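Comunidad Dristuson > Revistas y prensa digital

¿Por qué mi revista se ve borrosa en la tableta nueva?

Yusuf
08/04/2024

Llevo años suscrito a una revista mensual de cocina y la leo con la aplicación Korkness. En la tableta vieja se veía bien. En la nueva, que tiene mucha más resolución, los textos salen como lavados, con el borde de las letras gris. Las fotos se aguantan, pero las tablas de cantidades casi no se leen sin ampliar, y al ampliar es peor.

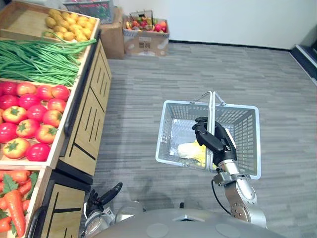

He borrado y vuelto a descargar dos números y no cambia nada. Otra revista del mismo quiosco, en la misma tableta, se ve perfecta. El número de abril ocupa 166 MB, por si sirve de algo. ¿Es cosa de la aplicación o de la editorial?

Kustuten

De la editorial, casi seguro. Muchas revistas no mandan texto a la aplicación: mandan cada página convertida en imagen. Si la imagen se exportó con 1000 píxeles de ancho y tu pantalla tiene bastantes más, el sistema la estira y las letras pierden el borde.

Para comprobarlo, mantén el dedo sobre un párrafo. Si no te deja seleccionar una palabra, lo más probable es que la página sea una imagen. Mira también en Ajustes > Descargas si está marcada la opción "Calidad reducida" -- a mí se me activó sola al pasar la cuenta a otro aparato. Si está marcada, quítala, borra el número y descárgalo otra vez. Si no, escribe a la editorial con el modelo de tableta y una captura. La mía tardó hasta noviembre en cambiar el formato, y los números atrasados siguen igual.

lector2497

a mi me pasa lo mismo con una de motos. me di de baja y la compro en papel

Yusuf

Gracias. No me deja seleccionar texto y la calidad reducida estaba desmarcada, así que será la editorial. Les he escrito y me han dado el número de incidencia 3040. De momento leo el PDF desde su web, que se ve algo mejor -- aunque hay que entrar con contraseña cada vez.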